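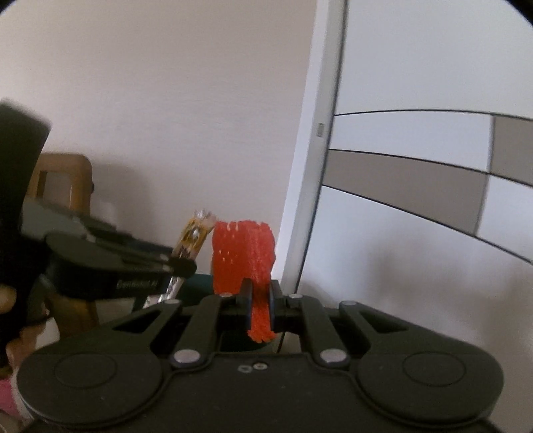
Livon Community Garden – Plots and Glasshouse Team

Monthly site check with comments
Checked: 16 May 2020
Next full check: July

What a month! Everything has put on growth, the broad beans are in flower and the frogs are back in the dipping pond. Items are marked OK, ACTION or WATCH. Comments are from my walk round, so please add your own on the sheet in the shed.

1. Paths and gates
Main gate latch – OK. Closes with one hand again, lovely.
Side gate (Nair Lane) – ACTION. Bottom hinge has lost a screw and the gate drops when opened fully. Lift it as you push until it's mended.
Bark paths – OK. The new bark between plots 1 and 9 is a joy to walk on.
Slabs by the compost bays – WATCH. One rocks slightly at the corner. I've packed it with sand and will look again next time.

2. Raised beds
Timber sides – ACTION on bed 12. The long side facing the hedge is soft at soil level and I could push a cane tip into it. No sitting on the edge, please. The other beds are sound.
Corner brackets – OK.
Netting and hoops – WATCH. Brassica nets are sagging at the middle hoop, and a sagging net is where birds get caught. Pull tight and peg down after weeding. Cane toppers are missing on the pea row too, and there's a whole tub of them on the shelf!

3. Water
Standpipe – OK. No drip.
Hose reel (Terico) – OK. Winds in all the way now the kink has been cut out.
Water butts – WATCH. Lids on both, but the one behind the glasshouse stands a bit off level. Don't top it up until the base has been reset.
Meter reading – 488.
Dipping pond grille – OK. Took my full weight on both feet. Tadpoles everywhere underneath, do go and look.

4. Glasshouse
Panes – ACTION. 2 cracked, both low down on the east side. Taped for now, new glass ordered.
Roof vents – OK. The automatic opener was working beautifully at midday.
Staging – OK. Heavy pots on the bottom shelf only, as before.
Extension lead – ACTION. Found across the doorway again. It must be unplugged and hung up when the propagator is off.
Tomatoes – not a safety item, but 129 plants potted on and hardly a weak one among them. Well done everybody.

5. Shed and tools
Forks and rakes – OK. All hung up, tines to the wall.
Shears – WATCH. Pivot bolt on the long pair is loose. Tighten before use.
Mower – OK. Blade clean, guard in place, fuel can shut and on the floor.
First aid box – ACTION. Out of small plasters and eye wash. Everything else is in date.
Purero soap feed – OK. Label still readable, cap on. If you decant any, write the name on the bottle. No drinks bottles, ever.

6. Compost and bonfire area
Bays 1 and 2 – OK. Steaming nicely.
Bay 3 – WATCH. Wasps going in and out at the back left. Leave it alone and turn the other bays.
Bonfire – not in use. Check for hedgehogs before anything is moved.

Jobs carried forward
Side gate hinge
Bed 12 board
Glasshouse panes
First aid refill
Reset butt base

If you fix something, put your initials and the date next to it. Gloves for the gooseberries, hats if it stays this sunny – and the first strawberries are nearly ready!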